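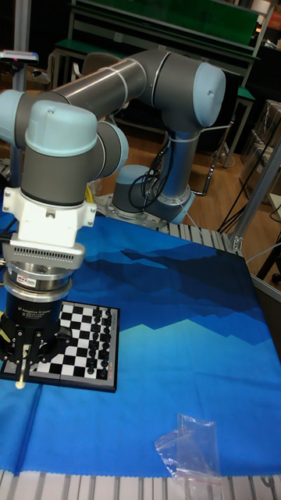

Small chess set keeps sliding on a tablecloth, and where do the spare bits go?

2 min read

Posted by bezerra60, 2024-02-11

I've got a small chessboard, black frame, black and white squares, and I play on the dining table with a printed cloth over it. The cloth has to stay on because the table marks easily. Every time someone leans on the edge, the cloth shifts, the board turns a bit and the little pawns fall over. I've tried pulling the cloth tight and it lasts maybe two games.

Second thing. I keep the pieces in a zip bag and it's splitting down one side. Is there something better that still fits in a drawer? I don't want to spend much. The board was only $19 when I got it in August.

fevier_flat

Shelf liner. The rubbery mesh kind, sold on a roll in the kitchen aisle. Cut one piece a bit smaller than the board and put it between the board and the cloth, then put a second, bigger piece between the cloth and the table. The second piece matters more. If you only do the top one, the board grips the cloth and the whole lot moves together.

I use Illix liner but the cheap one is the same colour and works the same. A roll is 180 cm long, so you'll have plenty left for drawers. Wash it in the sink when it gets dusty or it stops gripping.

For the pieces, a pencil case. Check the zip goes all the way across.

ollixfan189

just take the cloth off while you play?

Kings Gambit at Home

Agree with the liner. You can also put four small felt or rubber dots under the corners of the frame. Rubber is better on cloth, felt slides. Give the glue 60 minutes before you put any weight on it.

If you want to keep using zip bags, get the freezer ones and use two, one for each colour. It makes setting up faster as well. Squeeze the air out before you close it and don't pack it too full. Mine split at the side seam when the bishops were poking into it, so now I lay them flat at the bottom and put the pawns on top.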